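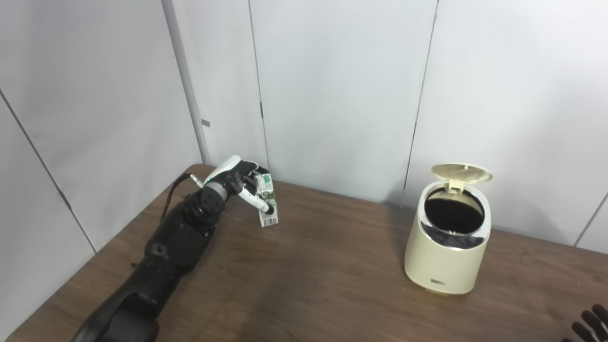 I started to walk seriously in February, which in my town is the worst month for it. The pavements are grey, the wind comes from the river, and at five in the afternoon it is already dark. I mention this so that the reader does not think I am against walking. I walk nearly every day and I intend to continue. What I want to write against is the number.

My employer joined a wellness scheme called Wula. Each of us received a wristband made by Vodance and a login for a page where our steps are collected. For every 1000 steps we get a point, and the points can be exchanged for small things, such as a water bottle or a discount at the Goodall sports centre. The idea is friendly and I believe the people who chose it had good intentions. In the first weeks I enjoyed it very much. I got off the bus two stops early and I felt a little proud.

Then I noticed a change in my behaviour. One evening I came home with a sore throat and looked at my wrist. It showed 3227. For me this is a low number, and instead of making tea and going to bed I went out again and walked up and down my own street in the cold. I was not getting healthier during this walk. I was ill for the rest of that week, and the wristband, of course, was very satisfied with me for that one evening.

My sister had the opposite problem. She swims, and the band she was given should not be worn in the pool. According to her page she was one of the laziest people in her department, although she can swim 36 lengths without stopping and I would drown after six. She laughed about it at first. Later she began to skip the pool and walk on the treadmill at Goodall, where her effort would be counted. She does not like the treadmill. I think this is a real loss, because an activity that a person loves is one she will still be doing at seventy.

I am told that many people need such a push, and I accept it. For a person who sits all day and has never thought about moving, a number can be a good beginning. My own doctor said that she is glad when patients bring her any record at all, since it gives them both something to talk about. I would not like to take the wristband away from anybody. 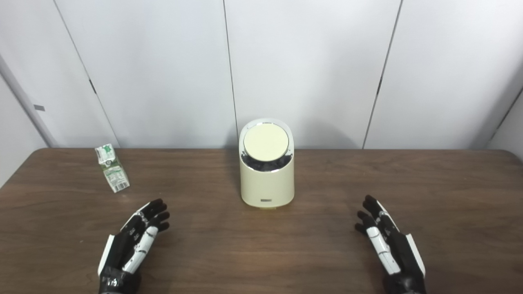
*Dark wood against white wall panels.*

But a beginning should also have an end. When a child learns to ride a bicycle, we hold the saddle for some days and then we let go. The schemes I have seen never let go. After I reached my first target, Wula offered me a higher one, and after this a higher one again. There was no page where I could say: thank you, now I walk, please leave me in peace. A colleague who moved to a firm using the Cellico programme tells me it is the same there, only with brighter colours.

There is also the question of the points. I have heard two people at work argue in the kitchen over whether it is fair to shake the arm while watching television. They were half joking – but only half. When we pay for a number, people will bring us the number, and the health which was supposed to be behind it becomes less important. I do not blame them. I have done some shaking of my own.

What would I prefer? I would keep the walks and change what is asked. Once a month, the scheme could ask how we sleep, whether we can climb the stairs without stopping, whether there is something we enjoy doing with our body. These are questions for an adult, and they are not difficult to answer. Swimming would count, and gardening, and dancing at a wedding. A week of rest during a cold would count as well, and it should count for a lot.

In the meantime my wristband is in a drawer with some old keys. I still get off the bus two stops early. Yesterday I went home by the river and it took a long time, as the path was full of mud, and I cannot say how many steps it was.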